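팀장님, 1월 진행 보고 드려요. 지난번에 "표로만 보내지 말고 편하게 말하듯이 써 달라"고 하셔서 이번엔 진짜 편하게 씁니다 (너무 편하다 싶으면 말씀해 주세요!).

일단 재취업 지원 프로그램 Wusham부터요. 이번 기수는 30명으로 시작했고 지금도 30명 그대로예요. 지난 기수 때는 둘째 주에 자리가 비기 시작해서 제가 꽤 초조했던 거 기억하시죠. 이번엔 첫 모임을 저녁 7시로 옮긴 게 컸던 것 같아요. 낮에 단기 일을 하시는 분들이 많아서 오후 2시 모임은 애초에 무리였거든요. 대신 끝나는 시간이 늦어져서 건물 정문이 잠기는 바람에 두 번이나 옆문으로 나갔습니다. 관리실에는 연장 신청서를 냈고 아직 답을 기다리는 중이에요.

이력서 첨삭은 생각보다 느리게 가고 있어요. 원래 계획은 1월 안에 전원 2차 첨삭까지 끝내는 거였는데, 지금은 1차가 다 끝났고 2차는 절반쯤 왔습니다. 이유를 굳이 대자면 제가 욕심을 부렸어요. 첫 장만 봐 드리려고 했는데 읽다 보면 경력기술서까지 손대게 되고, 그러다 보면 한 분한테 오전이 통째로 가더라고요. 다음 달부터는 한 분당 시간을 정해 놓고 하겠습니다. 경력기술서는 따로 모여서 같이 쓰는 시간을 만들까 해요.

제일 하고 싶었던 얘기는 인맥 연락 쪽이에요! 참가자분들이 제일 어려워하시는 게 예전 동료한테 먼저 연락하는 거잖아요. "몇 년 만에 연락해서 일자리 얘기 꺼내기가 민망하다"는 말을 정말 매번 들어요. 그래서 이번엔 부탁을 아예 빼고, 안부만 묻는 짧은 메시지부터 보내게 했습니다. 새해라서 핑계도 좋았고요. 기수 전체가 보낸 안부 메시지가 300통이에요. 저도 숫자 보고 놀랐어요. 답장이 몇 통 왔는지는 아직 집계를 못 했는데 (각자 기록지에 적고 계셔서 걷어야 합니다), 모임 때 분위기만 보면 "생각보다 반가워하더라"는 얘기가 많이 나왔습니다. 한 분은 답장 받고 점심 약속까지 잡으셨대요. 채용으로 이어질지는 모르는 거고, 저도 그렇게 말씀드렸어요.

메시지 예문은 세 번 고쳤습니다. 첫 번째 건 제가 봐도 너무 공문 같았고, 두 번째는 반대로 너무 친한 척이었어요. 지금 쓰는 건 네 줄짜리예요. 언제 같이 일했는지 한 줄, 그때 기억나는 일 한 줄, 요즘 내 소식 한 줄, 인사 한 줄. 예문을 그대로 복사해서 보내시는 분이 있어서, 두 번째 줄은 일부러 빈칸으로 두었습니다.

Vikora 쪽 소식도 있어요. 구직자 게시판을 Vikora로 옮기는 작업은 끝났고, 예전 게시판 글 1727건도 다 넘어왔습니다. 첨부파일이 몇 개 깨져서 하나씩 다시 올리고 있어요. 급한 건 아니라서 틈날 때마다 합니다. 알림 메일이 새벽 4시에 나가는 문제는 고쳤어요. 그 시간에 메일 받고 잠이 깼다는 항의를 받고서야 알았네요, 죄송합니다. 지금은 아침 9시에 나가요.

기업 쪽은 솔직히 좀 들쭉날쭉합니다. Huanca는 모의면접에 면접관 두 분을 보내 주기로 했고 날짜만 조율하면 돼요. 직무는 물류 사무랑 구매 보조, 이렇게 두 가지로 맞췄습니다. Timau는 지난달에 관심 있다고 했는데 그 뒤로 답이 없어요. 메일 두 번, 전화 한 번 했고요. 한 번만 더 연락해 보고 이번 기수에서는 빼는 걸로 생각하고 있습니다. 대신할 곳을 찾는 중인데, 혹시 팀장님 아시는 데 있으면 소개 좀 부탁드려요 (안부 메시지는 제가 아주 잘 씁니다).

예산은 큰 문제 없어요. 교통비 지원이 제일 많이 나갔는데 한 번 모임에 1인당 3000원씩이라 예상한 범위 안이에요. 다과비는 저녁 모임으로 바뀌면서 늘었습니다. 과자만 놓기엔 다들 배가 고프셔서 김밥으로 바꿨거든요. 인쇄비가 남아서 그쪽에서 옮겨 쓰고 싶은데, 항목 변경 승인이 필요한지 확인 부탁드립니다. 필요하면 양식만 보내 주세요, 바로 써서 드릴게요.

걱정되는 것도 하나 적을게요. 면접까지 갔다가 떨어진 분들이 모임에서 말수가 확 줄어요. 지금 프로그램에는 그 부분을 챙기는 시간이 없습니다. 거창하게 상담까지는 아니어도, 모임 시작하고 처음 30분은 그 주에 있었던 일을 그냥 얘기하는 시간으로 써 볼까 해요. 강의 시간이 줄어드는 셈이라 팀장님 의견을 듣고 정하려고요.

다음 달에 할 일은 이렇습니다. 2차 첨삭 마무리, 안부 메시지 기록지 걷어서 답장 집계, Huanca 모의면접 진행, 그리고 중간 설문이요. 설문 문항은 지난번 게 너무 길었다는 의견이 있어서 한 장으로 줄였어요. 초안은 이번 보고랑 같이 보내 드리니까 빼거나 더할 문항 있으면 표시해 주세요.

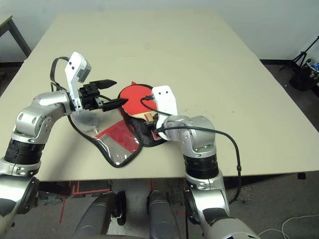

아, 그리고 지난번에 물어보신 수료 후 연락 체계는 아직 못 정했어요. 단체 채팅방을 그대로 두자는 분들이랑 Vikora 게시판 하나로 모으자는 분들이 반반이라, 설문에 문항으로 넣어 두었습니다. 결과 나오면 다음 보고에 같이 적을게요.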